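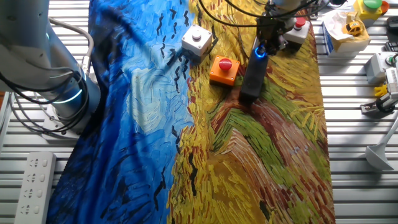 Printed cloth in painted blues and yellows, a little rumpled on the left.

Eltov held its textile open day on 2nd August, and I went mostly to see if the Plotside line of printed throws deserves its price. I'm still not sold.

The talk in the main hall ran long. Gwynne, the dye supplier, claims 438 shades. I'd like to know how many are left after a summer by a south window — the speaker changed the subject when I asked. The wash chart they passed around stopped at 2 washes, so it told me next to nothing.
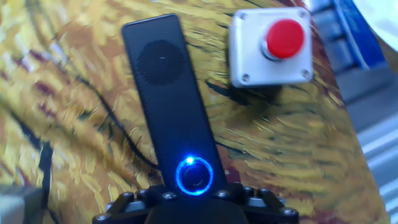 Black handheld with a speaker grille and a blue-lit button.

Lunch was a cheese roll and bad coffee. The shop sold seconds at $74, and I looked hard for the flaws and couldn't find any, so I wonder what the word means there. The hems on the Jumley cushions were sloppier at full price. Parking is a muddy field and the signs send you to the wrong gate.

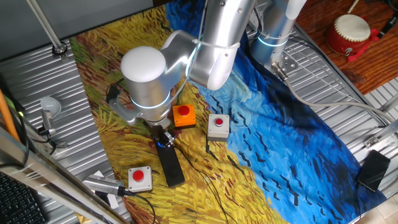

Halvard Strömberg wrote in to say the seconds were the same price back in April, and that his throw faded along the fold before the summer was out.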